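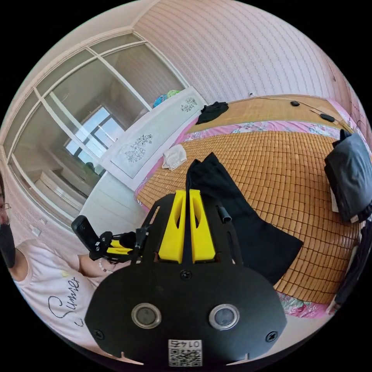 Fallitz Bed Clothes is a collection of written notes and labels about one ordinary job in the home: clothes which are lying on a bed and have to be folded, hung or taken to another place. We chose the bed because in most homes the clean washing goes there first. It is large, it is at a good height, and it must be free again before the night. But it is also never only a place for clothes. On a bed with a bamboo tile mat there can be a black cloth in the middle, a small white towel near the headboard, a dark gray bag at one side and two remotes at the far end, and the person who tidies must decide for each of them if it belongs to the job or not. These decisions are the main content of Fallitz.

Version and contact

This is the second version. The first version had only folded and not folded as states, and it was too poor. The text was written by Edileuza Paiva and corrected by Nuala Breathnach. Questions about the labels go to Ebenezer Quansah, questions about the homes go to Yatziri Cervantes.

What is inside

sessions.csv has one row for each tidying session, 114 rows in total, from 17 homes.
items.csv has one row for each thing on the bed at the start of a session.
labels.txt is the list of 43 item names, with a short explanation for each.
homes.csv gives the type of bed cover, the type of storage and the kind of floor.
notes/ contains the free remarks of the people who tidied, in their own words where they agreed to this.

The longest session takes 40 minutes. It is from a home in Etthorpe where the washing of a whole family was on one bed.

How items are named

We use the most simple name that is certain. If a thing can be seen to be a T-shirt, it is called T-shirt. If it is dark and crumpled and it is not possible to say what it is, it is called garment. If even this is not certain, it is called cloth. Please do not correct cloth to something more exact only from your feeling. In the first version two of us did this, and later we found the same thing with three different names.

Black clothes are the most difficult. When one black garment lies partly under another, the border between them is hard to find, and a folded sleeve can look like a separate thing.

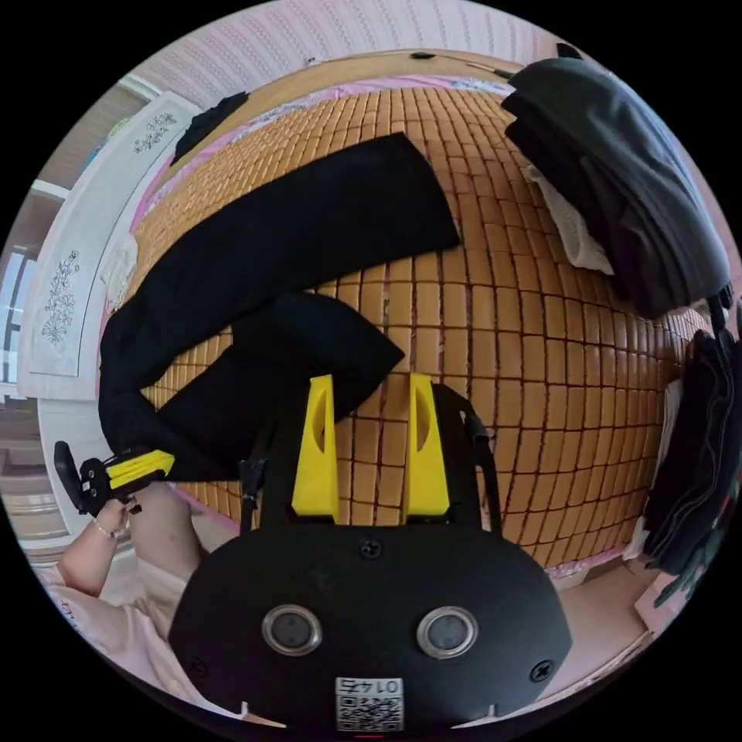 For this reason a folded part of a large garment is not a new row in items.csv. It gets the value "flap" in the column part_of, with the number of the garment to which it belongs. When two labelers could not agree, the row has the value "open" and we left it so.

Bed covers

The cover changes the work more than we thought at the beginning. On a soft blanket a shirt stays where you put it, but the surface sinks under the hand and the fold becomes not straight. On a mat of small tiles the surface is firm and flat, and you can press a fold well with the palm, but thin fabric slides more easily. In homes.csv the covers are sheet, blanket, quilt, tile mat and other. If a mat lies on a sheet, we write tile mat, and the sheet goes in the remarks.

What counts as finished

A session is finished when the person says so. We did not make a rule for how the bed must look. Some people leave a pillow, a bag or a remote on the bed, and for them it is tidy. Clothes that hang over the side of the bed are counted as on the bed. Things on top of the headboard have their own value, "headboard", because in several homes this is the usual place for tomorrow's clothes.

Known problems

Socks are not well covered. Most people told us they keep them for another day.
Towels and small white cloths are mixed in the rows from the Quintero homes. Shoaib Farooqui is checking these, and he expects to be ready in September.
The wardrobe is written as storage also when its doors stayed closed during the whole session.
The column hanger is empty for homes where the clothes are only folded.

Please do not use it for

Comparing persons or families, or deciding how quickly somebody should do this work. The times are there only to show how long the sessions are, and many of them include a telephone call or a child who needed something.

Changes from the first version

Added part_of and the value "open".
Changed "rag" to "cloth" everywhere, after a remark from one of the homes.
Removed the column neatness. We could not explain to each other what it means.
Moved the old Denex item names to notes/old_names.txt, they are no longer used in the other files.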